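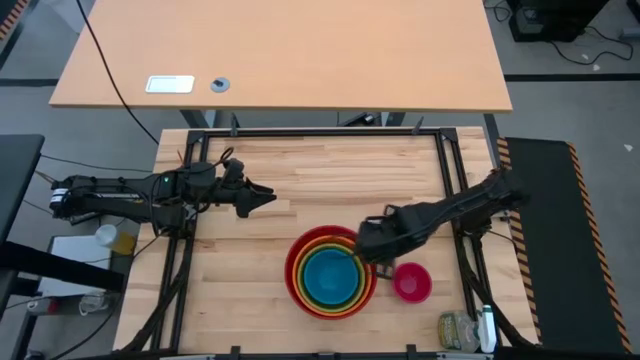 A set of nesting bowls is supposed to save you space, and in my kitchen it did the opposite for years. I'd have two bowls stuck together, one in the dish rack, one holding batteries, and the lids (don't get me started on the lids) in a drawer somewhere else. Then I picked up a colored set and things got so much easier! Red goes on the outside, then orange, yellow, green, and the teal-blue one in the very middle, so you're stacking a rainbow and you hardly have to think about sizes at all. See the little pink one standing on its own to the right of the stack? That's the bowl I save for last, and it has a job of its own, which I'll get to.

What you need

Your bowls, clean
A dish towel
A flat piece of counter you can leave clear for a few minutes
A shelf with enough height for the stack plus your hand

I measured my shelf at home and had less headroom than I thought, so check yours before you start. My old shelf insert, a Bornska one, had to move up a notch. You want to be able to lift the small bowls out without dragging the whole tower forward.

Step 1. Take everything apart

Pull every bowl out and set them all down separately. If two are stuck, don't pry at the rims with a knife! Hold the outer bowl under warm water for a minute, put a little cold water in the inner one, and twist gently. Plastic bowls usually let go with a soft pop.

Step 2. Lay them out in a row

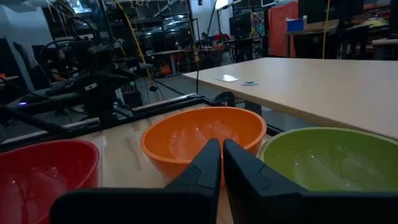

Posted 2021-08-28 by Yen, kitchen and storage writer, Studelham

I like a row on the counter better than a pile in the sink, because you can look straight down into each one. Run the towel around the inside, then under the rim, where water loves to hide. Glossy plastic like the red, orange and green ones makes this a bit tricky: a shiny spot can be a drip or just the kitchen light, so use your finger to check.

If you have more than one set, sort them now. My Ladetti mixing bowls are nearly the same size as two of the colored ones, and they will absolutely wedge together if I let them.

Step 3. Start with the biggest 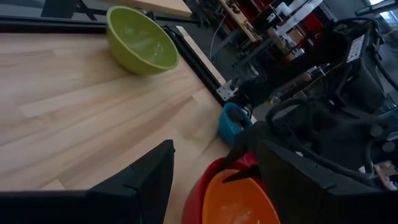
Building from the outside in is the way I do it every time. Put the largest bowl down first and leave it there, then bring each smaller one to it. With this set you drop orange into red and the base is made, while the green bowl and the little blue one can sit off to the side until you need them. Remember yellow comes before green. I've skipped it more than once and had to lift everything back out (it was in the dishwasher).

Set each bowl down level and let go. Don't push! Pushing is how you get the stuck pair from Step 1.

Step 4. Give the smallest one a job

My pink bowl lives on top of the stack with the measuring spoons in it. A bowl that small gets lost otherwise; last November mine spent the whole month behind the flour. If yours fits neatly inside the others, you can tuck it in there and find the spoons another home.

For homes with kids, put the stack on a low shelf and let them do the unloading. Mine will argue about whether teal is blue, but the bowls do get put away.

Next up in storage: lids, and what to do with the ones that don't fit anything.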